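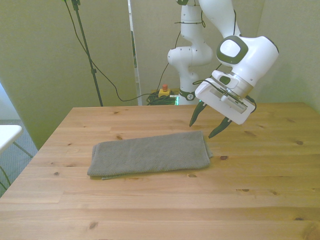 Gray terry towel folded into a long rectangle on a pine table.

Folding Terry Towels for Shelf Storage
Habte Guest House, Household Guidance

These instructions set out the method used for hand and bath towels at the Habte Guest House and its annex on Skarkeleck Street. They apply to all plain terry towels, whatever their color. Embroidered towels and bath mats are covered on a separate page.

The method produces a long, narrow bundle with one smooth folded edge. That edge faces the front of the shelf. Staff who have worked in other houses may be used to a square fold or a roll. Both are acceptable at home, but the linen shelves here were built for the long fold and the other shapes do not stack well on them.

Before you begin

Towels must be fully dry. A towel that feels cool along the hem should go back on the rack. Terry holds moisture in the seams longer than in the body of the cloth, and a damp hem will leave a stale smell in the whole stack by the next morning.

Work on a flat table that is longer than the towel is wide. A plain wooden table is suitable, provided that the surface has been wiped and is free of splinters. Run a palm over the boards first, paying attention to the seams and to any knots, where loops of terry can catch. Brush away crumbs and lint. Beds and ironing boards should not be used for folding. A mattress gives under the hand and the edges drift.

Shake each towel once, firmly, holding it by two corners of a short side. This raises the pile and brings out most of the twist left by the dryer.

The first fold

Lay the towel flat with the care label facing up and toward you. Smooth it from the center outward with the flat of the hand. Do not pull on the corners at this stage. Terry stretches unevenly, and a corner that has been pulled will spring back after the towel is folded and spoil the line.

Bring one long side over to meet the other. The upper layer should sit directly over the lower one. In practice a narrow strip of the lower layer often shows along the bottom, and a strip narrower than a finger may be left alone. Anything wider should be corrected now.
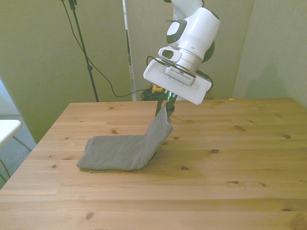
To correct a layer, take hold of the upper cloth near its edge, raise it clear of the table, and lay it down again a little farther over. Sliding the layer across without lifting it drags the pile and carries the lower layer along with it. Lift enough of the cloth that it can fall straight. Set the edge down first and let the remainder follow, then smooth toward the fold.

Towels from the Vulside range have a tighter weave at the two short ends. These ends will feel stiffer than the rest and should be lined up before the long sides are smoothed.

The second fold

Fold the towel lengthwise once more, so that the fold made in the first step meets the open edges. The towel is now a long strip. Check both ends. If one is bunched, open only the last layer, flatten the cloth beneath it, and close it again. It is seldom necessary to start over.

Bath towels receive one further fold, end to end, at the shelf. Hand towels do not. Larger bath sheets, which are kept only in the annex, are folded in thirds across the length.

Resting the towel

Leave the folded towel on the table while the next one is shaken out. Terry settles under its own weight, and a corner that looked even when it was set down may have crept inward. Do not press the fold with an iron or with the forearm. Pressing flattens the loops, and a flattened towel dries the skin poorly. 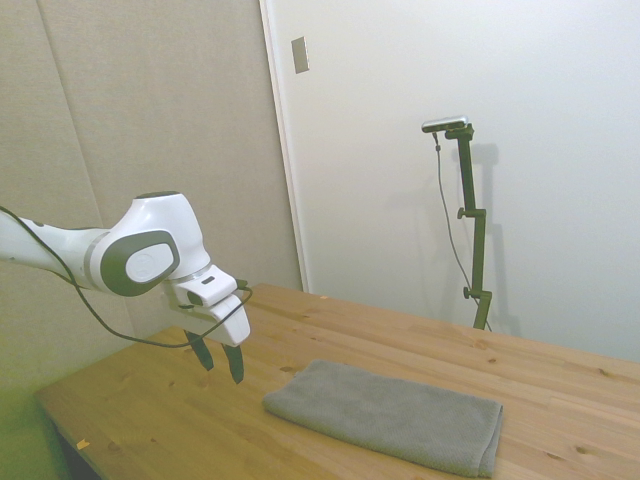

The towel should be given a clear space on the table during this time. Finished work is placed to one side, with its smooth fold facing away from the person folding, and the next towel is started on the open part of the boards. Where two people share a table, each should fold from their own end and stack at their own side.

Finishing the corners

Corners are the last thing to be adjusted. Take the corner between thumb and forefinger, with all of its layers together, and raise it slightly. The layers will hang level with one another. Lower it slowly and release it once the cloth is resting on the wood. A small peak may remain where the fabric was held. Stroke it flat toward the nearest edge.

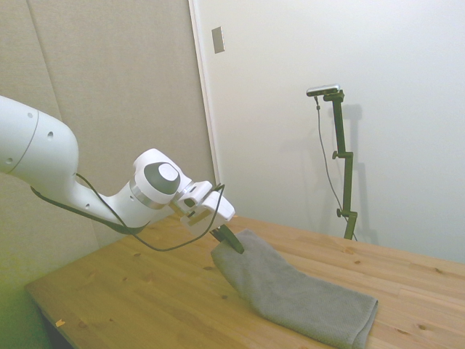 Adjusting a corner: the cloth is held at the top edge and raised a little from the table.

Hems should be checked at the same time. A hem that has turned under will show as a ridge. Turn it out with a fingertip. If the stitching has come loose, set the towel aside for the mending basket and do not trim the thread.

Stacking

Shelves in the main linen room hold 16 bath towels to a stack. Hand towels may be stacked higher, up to the line marked on the side panel. Place freshly folded towels at the bottom and issue from the top, so that all of the stock wears evenly. Gray towels are kept on the lower shelves and white towels above them.

Towels carrying the older Korkomis label are slightly shorter than the current stock. They form their own stack at the left.

Questions about this method, and requests for a practice session, should be addressed to Kiros Abdella at the linen room desk. The page was last revised in July.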